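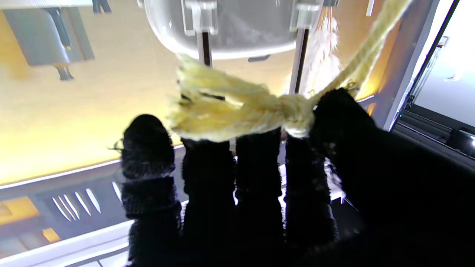

Department of Religious History

Reprint of Mrema revival study leaves the old questions open
4 Aug 2026

Plesa Press has announced a new edition of its study of the Mrema revival, the lakeside preaching movement that began in a single rented hall and, if its own pamphlets are to be believed, filled a whole district within two years. The book will be out in October. It runs to 656 pages, a good deal longer than the first edition, and the publisher is calling it the definitive account.

That is a large claim for a book that still rests mainly on one source. Most of what we know of the early meetings comes from the Dollix papers, a box of letters, hymn sheets and testimonies kept by a mission family and later given to the Jerard Library. The new edition prints 165 of these letters in full for the first time, which will please anyone who has had to travel to read them. They are lively and often moving. They were also written, almost without exception, to people who were being asked for money.

The trouble shows most clearly in the numbers. The movement's newsletter reported 600 conversions in its first season. The baptism register for the same months lists 309 names, and several of those appear twice with small changes of spelling. The editors mention the gap in a footnote and suggest that many converts were baptised elsewhere. Perhaps they were, but no register from any neighbouring church is cited, and the reader is left to take it on trust.

The healings get similar treatment. A long new chapter gathers the testimonies by village and sets them out carefully, with dates where dates survive. It does not ask who wrote them down, or how long after the event. At least a dozen use the same closing sentence, word for word, and it seems fair to wonder whether a missionary's pen had more to do with it than the people whose names are attached.

There is better work in the later part of the book. The chapter on the split over Sunday trading draws on court records as well as church ones, and it is the first account to explain why the northern congregations kept their own hymn book. The section on women preachers has been rewritten from top to bottom and is much improved, though it stops short just when the movement began drawing up rules to keep them out of the pulpit.

The maps have been redrawn. The index, a weak point last time, has not been touched as far as can be judged from the advance copy, and the page references to the appendix are wrong.

Plesa says a cheaper paperback will follow if the hardback sells. The department library has ordered one copy, which will be for reference only until the end of the autumn term. Students taking the revivals option should go on using the first edition for essays, as the page numbers on the reading list refer to that one.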